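Dornik Community Hall: drinking water at events
Progress report to the Jotbridge Small Grants Fund
April 19, 2018

Summary

The grant was given to us in January to improve the way drinking water is served at the hall. Most of the work is done. We have changed the cups, settled on a standard table layout and cleared out the old plastic beakers. The storage shelf is still to be fitted.

Cups

We bought 500 plain white paper cups from Leclerc. They arrived in two deliveries, the second one short by a sleeve, and Leclerc have credited us for it. The cups have no handle and no lid. We looked at a heavier cup from the same supplier but it would have taken us over budget for the year.

The first trial was at the Rilia evening class. People liked the size, although a few said the cup gives a little when it is full and gripped at the sides. We now ask helpers to pour to two thirds. That has also cut down the amount of water tipped away at the end - it used to be a bucket or more after a busy night.

Bottles

Still water is poured from clear bottles until the new jugs arrive. Opened bottles are poured out first, and any left part full at the end of the evening are used to water the planters by the front door. Empty ones go into the recycling crate in the back passage.

Table

The serving table is kept plain and white, with the cups well away from the edge. We no longer put leaflets or the signing-in book on it, as they got wet at nearly every event.

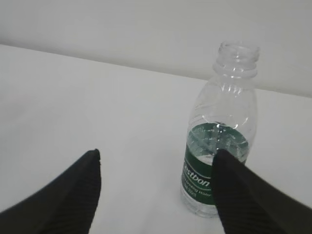
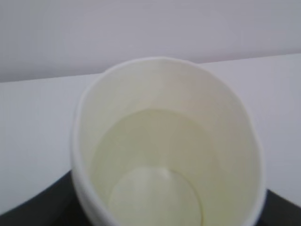
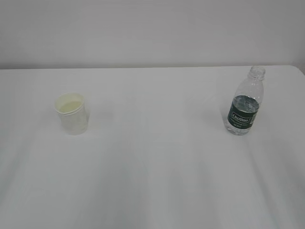
Water and a paper cup on the white table.

Spending

Cups and the first batch of water have been paid for in full. We have 70 pounds left on the consumables line and 100 pounds set aside for the shelf. Nothing has been moved between headings. Receipts are in the folder sent with this report.

Still to do

Fit the shelf in the side cupboard. The wall needs a small repair first.
Collect the 2 water jugs on order.
Write a one-page note for hirers on setting up the table and clearing away.

We expect to finish within the grant period and do not need an extension.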